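4.2 Loading a route before a mountain drive

1. Park and set the Lenier unit to Plan. Trip storage is locked while the vehicle is moving.

2. Select Routes, then Maltaslow to Trollevley. The list shows the summit elevation, 1,913 meters.
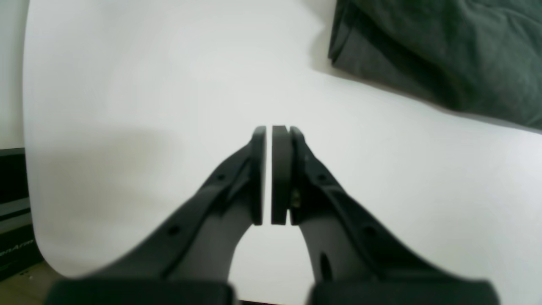
3. Add your overnight stops. Each route holds up to 16.

4. Press Save for 2 seconds. The unit beeps once.

Note: Routes saved before the December map update must be loaded again.

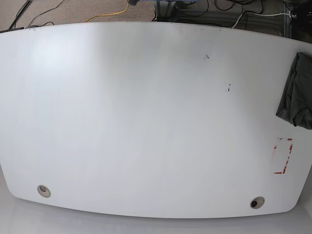 5. Set the low fuel alert to level 3. There is no gas station between the summit and Trollevley.

Caution: The unit does not receive road closure notices in the canyon. Check the posted signs before you start the climb.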